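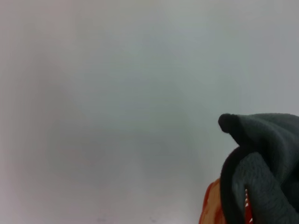 Pale background, dark gray fabric in the corner.

Slide 1. Hello

OK hi everyone, thanks for coming in out of the rain. I'm Marama Ruawai, I've been climbing for a long time and guiding for less of it, and tonight I'm talking about the Brunton traverse, which we did over two trips and got wrong on the first one. (Wait for the people at the back to find chairs.)

Ask: who's been up the Brunton side at all? Who's been up there in January? Keep your hand up if you enjoyed it.

Slide 2. Where it is

The ridge runs from the Dondov col over to Endotano, with a big notch in the middle that you can't see from the valley. I'd looked at that skyline from the hut porch for years and never knew the notch was there! The difference in height from the col to the top is 900 meters, but you go up and down so much that your legs don't believe it.

Point out on the map: hut, col, notch, top. Then the gully on the north side, I'll come back to that.

Slide 3. First trip

We left the hut at 4 a.m. with way too much stuff. Two ropes, a full rack, a stove, and I had a second jacket I never put on. Snow was good as far as the col and we were feeling very pleased with ourselves (never a great sign with me).

After the col it's loose blocks with a skin of snow on top. You can't trust the rock and you can't get a screw in anything. We pitched the lot and it took forever. By noon we were still on the near side of the notch, looking down into it, and the wind had picked up so much that we were shouting from six feet apart.

Tell the sandwich story here if they're laughing. Skip it if not.

Slide 4. Turning around

People always ask how we made the call. There wasn't much drama. My partner said "I don't love this" and I said "me neither" and we started building an anchor. Getting down took until after dark, with one stuck rope, which was my fault for being lazy about the knot going over an edge. I went back up and got it. I was grumpy for days.

Slide 5. What we changed

One rope. Lighter rack, mostly small cams and a handful of pegs. We also started from a bivy at the col so we'd hit the blocky part while it was still frozen hard. That made a huge difference, the same ground we'd crawled over went by moving together in a couple of hours.

The notch itself: rappel in on the south side, then there's a corner on the far wall with ice at the back. Around 300 feet of it, steep at the start, then it leans back and you can breathe. Best climbing of the whole thing, I'd walk all that way again just for the corner!

Slide 6. The top, and the way off

We topped out on Endotano mid-afternoon, ate everything, and took the north gully down to the Atell glacier. Please don't go straight down the gully if it's been warm. Stay on the rib to the left as you face out, it's slower but you're out from under the cornice.

The last walk to the road is long and flat and boring. Bring a podcast.

Slide 7. Questions

Stuff I usually get asked: grade (I'd say it's a full notch harder than the old guidebook has it, and happy to argue about it in the bar), phone signal (at the col, none after), water (carry it, the stove's no fun in that wind).

Remind them about signing up for the rope skills evening, the sheet's by the door. Give the clicker back this time.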